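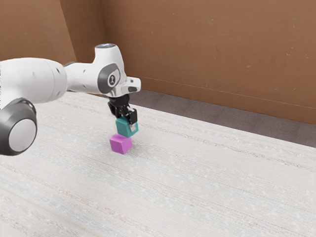

Block stacking in the simulator, teal cube over magenta.

Progress report for March - Tulovden planning software

Hi all, this month was mostly about stacking, and I'm happy with where we've landed! The new planner (we're calling it Gamum in the code, so you'll see that name in the logs) now handles the whole pick, carry and place sequence in one go. Before, we stitched three separate plans together and the arm paused at every join.

I ran 2,000 simulated trials of the 2-cube stack with the start positions shuffled each time. The old planner finished 915 of them. I'm still rerunning Gamum on the same set after a bug in my scoring script, so I don't want to quote its number yet - you'll get it next month.

The part that still bugs me is the last bit of the descent. The top cube can end up a little off to one side of the bottom one, and I think the grasp pose estimate is to blame more than the motion itself. I tried re-checking the cube pose right before lowering, which adds 200 milliseconds per placement. I can live with that.

On the tooling side, the Lindsay replay viewer now opens straight from a failed trial, so no more digging through folders (hooray). The Rokau export is behind. I got pulled into collision checking for the fingers and that ate a good week.

Next up: finish the rerun, get the export going, and try three cubes. I'd also like to ask for more compute time in April, same amount as last time is fine.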